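Teach it in a messy bedroom

Most of the arguments I get into about teaching robots by demonstration are about hardware. Should a person wear the controls, or hold the gripper in one hand and do the task with it, or sit across the room with a pair of leader arms and a screen? I have used all of these and I have opinions, but I think the argument is mostly a distraction. The bigger question is where the demonstration takes place and who is doing it.

I spent most of last winter on a project called Timel. The goal was modest. We wanted an arm that could pick small household items off a soft surface and put them in a tray. Clultier, the company that paid for the work, already had a set of demonstrations recorded by remote control in its own lab. There were 27 objects, a gray table, good overhead lights and one very skilled operator. The policy trained on that set did well on the gray table. In the first apartment we tried, it pressed a hair tie into a blanket and closed on nothing.

The usual answer is to collect more of the same. Clultier's plan was for another 13 days in the lab with the same operator. I argued against it and partly lost. We got nine days in the lab and the rest in people's homes with hand-held grippers, and I would make that trade again with even less lab time.

My reason is simple. A table pushes back the same way everywhere. A bed does not. When you reach for something on a quilt, the surface sinks and the thing you want moves with it. A strand of beads can slide off one finger as you lift the other end. A plush toy looks large and turns out to be mostly air once it is squeezed. People deal with all of this without thinking, and when they do the task with the gripper in their own hand, most of that skill ends up in the recording. You can see the speed drop just before contact, and the small tilt of the wrist that gets one finger under an edge. 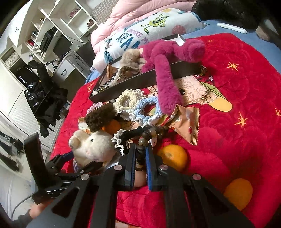 A bead bracelet between the gripper fingers, with plush toys, scrunchies, snack packets and oranges on the quilt.

Look at how much there is to deal with on one bed. The oranges are firm and will roll. The scrunchies are soft, and some of them have lace that could catch. Even the quilt is a problem, with roses, stars and a cartoon face printed on it. A camera has to learn that the printed face stays where it is and the toy next to it can be picked up. I do not know how you would think to put that on a lab table. In a home you get it for free.

Remote control has its place, and I do not want to be unfair to it. With a leader arm, every motion recorded is one the robot can make, because the robot made it. A person holding a gripper will twist around and reach from angles that a fixed arm can't manage, and some of those recordings have to be thrown out. On Timel we dropped 23 percent for that reason. That is a real cost. But the operator on a remote rig can't feel the quilt give. Good operators make up for it by going slowly and coming straight down from above, and the robot learns to go slowly and come straight down from above. For boxes that is fine. For beads it is a bad habit.

The other half of my argument is about who does the teaching. Labs like expert operators because their recordings are clean. Berenice Tovar, who ran the home sessions for us, pushed the other way. She wanted people who had picked up after children and had never seen a training curve. I thought we would lose weeks to bad recordings. We lost most of one Tuesday, while people learned not to cover the camera with a sleeve, and after that their work was good. They also fumbled, and she told them to keep going and fix it. If the item slipped, they went back for it.

I have come to think those second tries were the most useful part of the set. A robot that has only been shown perfect grasps has no idea what to do after a bad one. The lab recordings had almost no recoveries in them, since the operator restarted the take whenever something slipped. Eynon, the contractor that cleaned our data, had a rule that cut any recording with more than one attempt at the same object. We asked them to switch it off. They thought it was a mistake, and they were polite about it.

There are fair objections. Homes are private, and people should be told exactly what the camera picks up and be allowed to have a recording deleted later. Sessions in homes are slower to set up. The light changes between morning and late afternoon, and you can't rerun yesterday's test with everything in the same spot. If you need a clean comparison between two methods, use the table. We still do, and our next project, Menix, has lab days planned for February.

What I object to is treating the table as the real work and the bedroom as a test at the end. By the time you get to the test, the habits are already in the policy, and you will spend your budget trying to train them out. Start with the bed. Hand the gripper to someone who tidies up every day, ask them to work at their normal pace, and keep the takes where things get dropped.

Contact | Copyright, all rights reserved | Back to top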